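Über uns > Das Team > Werkstatt und Zellenpflege

März, von Liette Li

Hallo, ich bin Liette, und bei Brinton kümmere ich mich um Zelle 4. Wenn ihr euch fragt, was man da den ganzen Tag macht: ganz viel Schrauben, Stecken und Nachmessen, und ich mag das wirklich sehr!

Eine Zelle besteht bei uns aus einem Holztisch, einem schwarzen Rahmen und zwei Armen. Morgens fahre ich beide Arme in die Mitte, bis sich die Greifer fast berühren, und schaue, ob die Nullpunkte noch passen. Dann kommen die Dosen auf den Tisch, zum Greifenüben (ja, ganz normale Getränkedosen). Nach 1000 Greifvorgängen ziehe ich die Schrauben an den Fingern nach, und die Kabel sehe ich mir sowieso jeden Tag an. Die scheuern nämlich gern da, wo man nicht hinguckt.

Den Rahmen hat Behrouz Abbasi entworfen, die Software Hilero kommt von Tamsin Ngata. Mit der streite ich mich regelmäßig darüber, ob ein Fehler mechanisch ist oder nicht. Steht gerade 3:2 für sie.
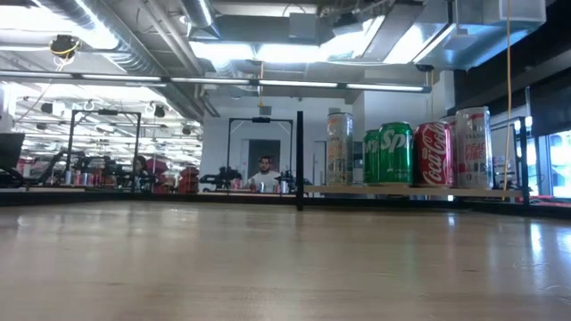

Dosen, Arme und jede Menge Kabel gehören bei uns zum Alltag. 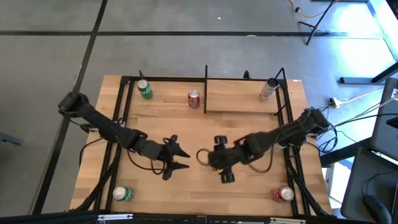

Angefangen habe ich übrigens am Standort Stullside, da war alles noch viel enger. Mein erster Greiferwechsel hat 155 Minuten gedauert, Hòa Ung hat mitgestoppt und zieht mich bis heute damit auf. Inzwischen führe ich ein eigenes Wartungsheft mit 348 Einträgen, und wer neu ins Team kommt, darf erst mal eine Stunde darin blättern. Fragen zur Zelle beantworte ich gern, am besten nachmittags, dann sind die Arme kalibriert und ich hatte Kaffee.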